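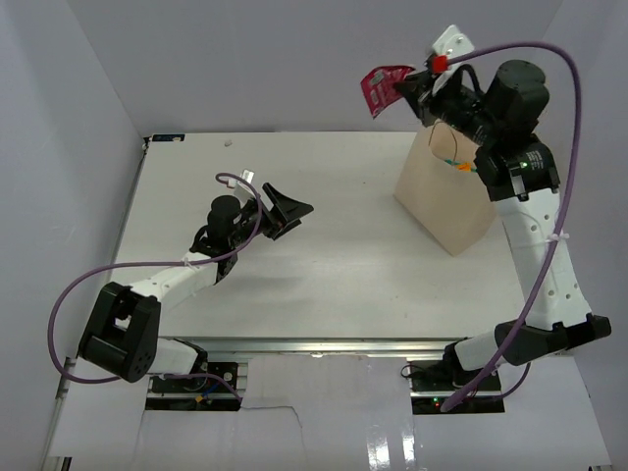
Clenel lawmakers delay vote on Vorstead port lease

Lawmakers in Clenel put off a vote on the Vorstead port lease until January after the opposition asked for more time to read the contract.

The deal would give the Grurier shipping group control of 11 berths for 35 years. In return, the company would pay for dredging and for a rail link to the inland depot at Sikder. The transport ministry says the work would create roughly 3000 jobs.

Opposition members object to a clause that lets the navy use two of the berths without approval from parliament. They also want the loan terms for the rail link made public. The contract runs to 613 pages and was given to members the night before the debate.

The ministry said the terms would not be reopened. Dock unions, which support the lease, plan to meet with both sides before the vote.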